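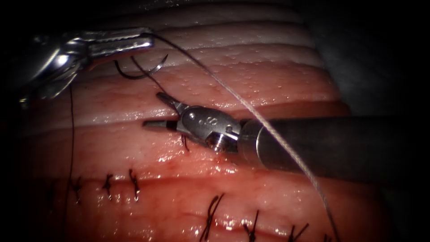
Ryan Bramwell pulled the last stitch too tight and the two sides bunched up. He cut it out and started over. It was past six in the evening and the practice room at Jeltdale had gone quiet. His phone had buzzed twice in his jacket on the back of the door, and he had let it.

When he finally looked, it was his father-in-law. Birger Backlund did not text. He called, and if you didn't pick up he called again, and then he left a message that began with his full name.

"This is Birger Backlund. I am selling the machine. A man from Biwott is coming for it tomorrow at noon and he is paying 850 dollars. If you want to see it before, come before."

The machine was the big sewing machine in the loft in Stillunus, where Birger had made and mended sails since before Ryan's wife was born. Ryan had seen it maybe four times. He didn't know why he would want to see it again. He called Anna and she said, "Go. He wants somebody there and he won't ask me, I'd cry."

"I've got to finish this set."

"So finish it and go."

Her father had been to see a doctor in July about his hands. He had told them the result over dinner, while passing the potatoes, and after that he talked about the price of Dacron.

Ryan put the phone back in the jacket. He had been told to come in until his spacing was even, and his spacing was not even. Dr. Hale had looked at his last row for a long time and said it would hold, in the voice people use about a fence.
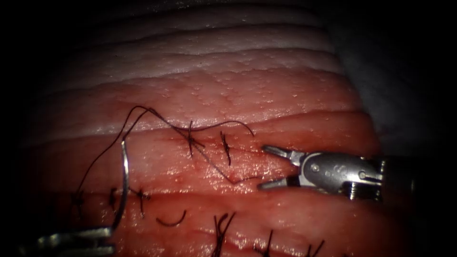 Stitching had never come easily to him. At school he had been the one who remembered things, the names of the vessels and the doses, and he had expected the rest to follow. He closed the first knot too slowly and sat back. The thread ran dark along the groove between two of the ridges, through the stitch he had just tied, and past it to a loose tail. He thought the tail was too long. He thought Birger would have said so from the doorway. Then he went back to the curved needle and tried to let it turn through the way he'd been taught, following its own shape, and it took him 15 minutes to do what the others did in five.

He drove out early the next morning. It was raining in Stillunus and the stairs to the loft were wet. Birger was already up there in his coat with the lamp on.

"You came," he said.

"Anna said you wanted company."

"Anna says a lot of things." He had swept the floor. The machine stood by the wall with its cover folded on top, and beside it was a gray sail from somebody's sloop with a tear along the seam. "I have this to finish for Perilside. They don't want to wait, and I can't feel the needle this week."

Ryan looked at the sail. "You want me to do it on the machine?"

"No. That's going. By hand."

He gave Ryan the leather palm. It was too small and stiff along the thumb. He threaded the needle himself, which took three tries, and Ryan looked out the window while he did it. Then they sat down on the bench with the sail across their knees.

The cloth was nothing like what he was used to. It fought back. He had to lean on the needle to get it in and then pull the thread the length of his arm. After a few stitches Birger put a finger down on the seam.

"What are you doing there?"

"Pulling it snug."

"You're strangling it. It has to lie down. When the wind comes, that's when it pulls tight." He moved the finger along. "Take out that one."

Ryan took it out.

"And that."

He took that one out too. By ten they had done seven inches that Birger would agree to. He didn't praise it. He ran his thumb over it and then over the old stitching next to it, his own, and went to put the coffee on.

"What do they have you sewing at the hospital?" he asked from the hot plate.

"Practice pads, mostly. Rows."

"Same row over and over?"

"Yes."

"Good," Birger said. "Is it straight?"

"Not very."

The man from Biwott came at twenty to twelve with a van and a boy to help him lift. Birger went down to show them where to park. Ryan stayed on the bench. He had a foot of seam left, and he moved the lamp closer and threaded the needle again.

Contact | Submissions | © Perilside Stories, all rights reserved | Back to top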